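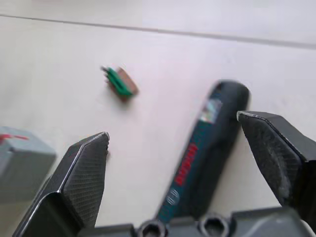
3.2 Antenna and noise floor

Figure 4. Object on a white tabletop.

The Gomach site uses a 27 m end-fed wire, matched through a 9:1 transformer and a common-mode choke at the feed point. Noise was logged on the 40 m band during June, with the receiver set to CW and automatic gain control off. Of the 2,033 readings taken, those made during local thunderstorms were dropped. The choke lowered the median noise level by up to 9 dB — most of the gain came after dark, when signals from the Jandik line were strongest. Moving the feed point away from the house had a smaller effect. We did not repeat the test with a vertical antenna, and the method of Tiwari was not applied to the daytime readings.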